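We stayed at the Plalwood in Hultville for two nights in March 2022, my husband and I, on our way to see our new grandbaby, and I promised the nice young man at the desk that I would write something up. It has taken me a while, but I do keep my promises!

First, finding it. The sign is set back from the road behind some big hedges and we drove past it twice in the dark. If you are coming from the highway, turn at the Ó Ceallaigh pub and go slowly, the driveway is almost right there. Parking is free and there was plenty of it, with good lighting all the way to the front door, and I always notice that because my knees are not what they were and I like to see where I'm putting my feet.

Check-in was quick and very friendly. We had asked for a ground floor room when we booked and they had remembered, so no fuss about it at all. The lobby is on the small side but cozy, with a fireplace that was lit both evenings and a coffee pot that was kept full until late. My husband made himself quite at home there with the newspaper.

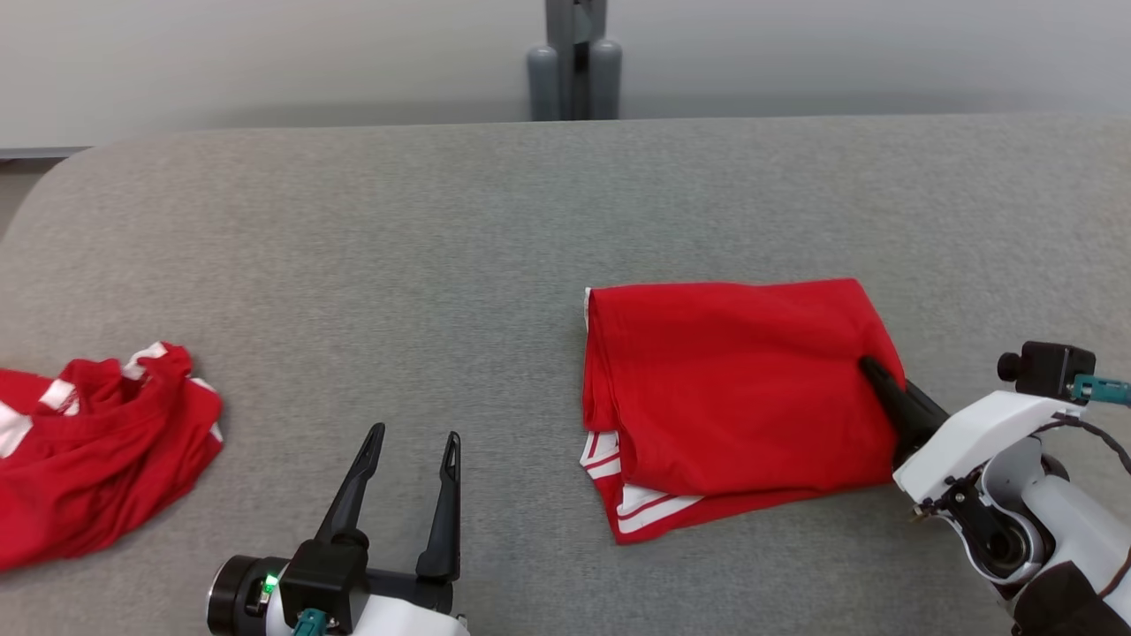 Our room was 10, down at the quiet end of the hall next to the garden door. I had been a little worried because some of the older reviews talk about noise, but we heard nothing except the ice machine, and only when we had our own door open. The bed was a king, firm without being hard, and there were four pillows and a spare blanket in the closet. I slept straight through the first night, and I can't tell you the last time I did that away from home. The heater took some figuring out (the dial works backwards from what you'd expect, so turn it left for warmer) but once we had it going the room was toasty.

The bathroom could use a little love. It was spotlessly clean, I want to be fair about that, and the towels were big and thick, but the tub is old and rather high to step over, and there is only one grab bar, and it's at the wrong end if you ask me. The water pressure was wonderful though. There was a sticker on the hair dryer saying Bamitz, a make I'd never heard of, and it was better than the one I have at home, so I wrote the name down. I wish there had been a shelf for toiletries. We ended up lining everything along the windowsill.

Breakfast is included and it's a proper one. Scrambled eggs, sausage, oatmeal with all the fixings, and a waffle iron that you work yourself, which my husband enjoyed far too much. The coffee was strong and hot. On the second morning we came down late and the fruit was pretty well picked over, but the lady in the kitchen saw me looking and brought out a fresh bowl of melon without my having to ask. Little things like that make such a difference when you're tired and far from home.

They don't serve dinner, so both nights we walked over to Ó Ceallaigh for supper. It's an easy walk, though there's no sidewalk for the last bit and I'd bring a flashlight. The fish was very good and the portions were enormous. We took half of mine back and it went in the little fridge in our room.

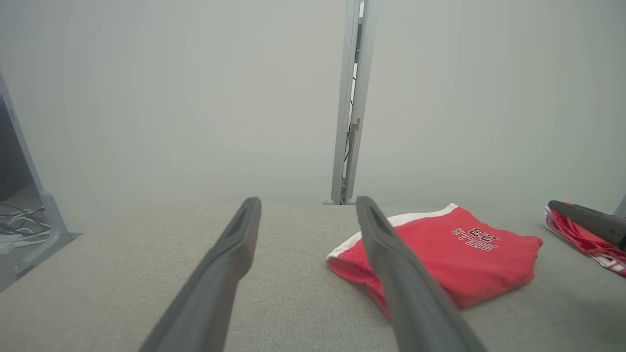
Now, the price. We paid 85 dollars a night with tax, and I thought that was very reasonable for a room that size with a hot breakfast thrown in. The chain hotel nearer the hospital wanted a good deal more and you had to pay for parking on top of it. The only thing I'd grumble about is the wifi, because it kept dropping whenever I tried to send pictures of the baby to my sister. It worked fine in the lobby, so I did my sending from there with a cup of coffee and didn't mind too much.

Checkout is at eleven and they were happy to let us leave our bags behind the desk while we went to the hospital for one last cuddle. We've already asked about coming back in December for the baby's first Christmas, and they told me to call instead of booking online if we want the same room. I would ask for that garden end again, and I'd bring my own bath mat.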